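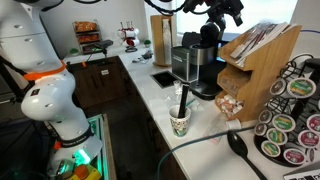 Where do the stir sticks go after use? Into the chute in the counter, never into the dispenser with the clean cups.

That was item 3 of the procedure Yutong Xie drafted in April for the second-floor coffee counter at Brulton. The document ran to 2 pages. It covered paper cups, pods, sugar, spoons and the allocation of mugs, and it replaced a handwritten note that had said only PLEASE.

She had based it on measurement. The floor used 300 paper cups in a fortnight, against a supply order written for fewer people and a better standard of behaviour. Sugar loss was within tolerance. Lollies could not be modelled. A fresh bag from Drotside was put out at nine and the level fell to zero before the first meeting, regardless of its starting value.

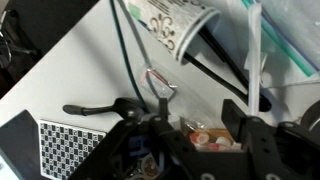 Cup, spoon and striped lollies, second floor.

Item 7 dealt with cups left on their sides. Yutong Xie classified these as abandoned after ten minutes and permitted any member of staff to dispose of them. She had considered five minutes, but the kettle at the Lei Street office took six, and she wanted one rule for both sites.

She put the pages in a plastic sleeve and stood at the counter to check the clearances. The pods were to the right of the machine, the cups to the left. A right-handed person would cross their own arm once per coffee — a small inefficiency, though it added up. She wrote it in the margin as a future revision.

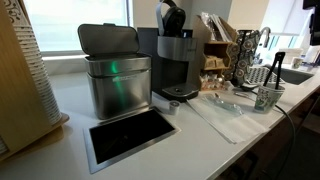 Zhenhua Deng had read as far as item 9 and told her that the pods were the real trouble, that people tipped the whole thing down the chute, foil and grounds together, and that no rule about stir sticks was going to fix it.

She took the pages out of the sleeve and uncapped her pen. Item 10, she wrote. Pods. Then she asked him how long he thought it took to peel one.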